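Folding chunky cable knits without stretching the shoulders
Laundry & Closets > Sweaters, blankets, woolens
Started March 2024

mossybanks
OK, sweater people, I need you! I washed all my winter knits in February and I'm finally putting them away, and I've gotten completely hooked on folding them on the bed instead of on top of the dresser. So much more room! You can lay a sleeve out flat, smooth the cables down with your palms, and walk around to the other side if you have to.

My question is about the thick ones. Thin sweaters I fold in thirds and they behave. The chunky ones puff right back up at me. Do you fold lengthwise first and then up from the hem, or hem first? And does anybody roll?

clothespin_lou
Lengthwise first, always. Sleeves straight down the back, sides in, and then you have one long strip you can fold in half or in thirds depending on the shelf. If you start from the hem you get a fat lump in the middle and the sleeves have no place to go.

Rolling is fine for T-shirts. I would not roll a cable knit.

tarn288
Going to disagree with Lou on the rolling. I've rolled mine for years in a deep drawer and they come out with fewer lines than folded ones ever did. You do have to roll loosely, and you do need a deep drawer.

mossybanks
Ooh, a fight already, I love it. I don't have a deep drawer, sadly. I have a closet shelf and one of those Proleo zip bags with the clear top.

Noemí Palacios
Lou is right for a shelf, tarn is right for a drawer, can we all be friends?

I did a big fold on the bed too and I am SO happy with how much calmer it made the whole pile. I keep the fold long and soft on the first pass and don't press it at all, and I only square things up at the end. My pink floral bedding stays on the bed while I do it, pushed up toward the top, so the sheet below is my table. Knits and textured stuff all get the same treatment:
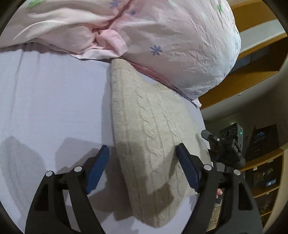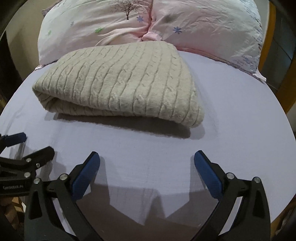
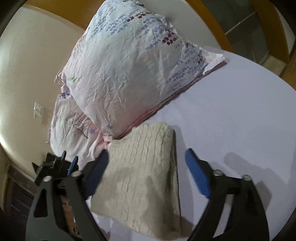
The other thing I'd say is to pick your center line before you fold anything. On a cable knit it's easy, you just follow the cable. Get the two sides to meet behind it and the sweater comes out even without any measuring. I used to fuss over the sleeves first and everything ended up crooked, and then I'd shake it out and start over, and by then I was cranky and the cat was on the pile.

For the puffing up, let it. A chunky knit is supposed to have air in it! Put the heaviest one at the bottom of the stack and the top ones will settle it down by the next morning.

mossybanks
Follow the cable! Why have I been eyeballing the side seams this whole time? Trying this tonight.

Your bedding is so sweet, by the way. Where is it from?

Noemí Palacios
Thank you! It's an old Flallmont set, I don't think they make that print anymore. It has been through 400 washes if it's been through one and I will use it until it falls apart.

clothespin_lou
Only thing I'd add – check your sheet before you lay light-colored wool on it. I once folded a cream cardigan on a bed with fresh navy pillowcases and it was covered in blue fuzz. Light bedding under light knits, dark under dark.

grandview_pat
I've never understood doing this on the bed. It's too low and it's too soft, and my back gives out after three sweaters. Kitchen table with a towel on it. The towel grips the knit so it doesn't slide around and you're standing up straight the whole time.

mossybanks
That's fair, Pat, but my kitchen table is where the mail lives.

tarn288
I kneel on a cushion next to the bed. Solves the back thing, then you have knees to worry about.

grandview_pat
I'm not kneeling for a sweater.

Noemí Palacios
Ha! The towel is a good idea though, I might steal that for the slippery acrylic ones. They creep every time I let go of them.

quillandthread
Can I ask about storage? I have 2 of the big Andura bins with the snap lids and I've been told not to keep wool in plastic. Is that real? They're going under the bed either way, I have no closet to speak of.

clothespin_lou
I keep mine in plastic and have for ages. Make sure everything is bone dry when it goes in, and I mean give it an extra day. I also put an old cotton pillowcase around each stack.

tarn288
I'd go cotton bag over plastic if you have the choice. I had a musty bin once and that was enough for me.

quillandthread
Pillowcase inside the bin it is. I have plenty of odd ones.

mossybanks
Update! Did the gray cable and the big oatmeal one tonight, long fold first, following the cable down the front. They look fantastic. The gray one still wants to open up a little at the neck but it's on the bottom of the stack now, so we'll see in the morning. Turtleneck question next – fold the neck down or leave it up?

grandview_pat
Down.

tarn288
Up.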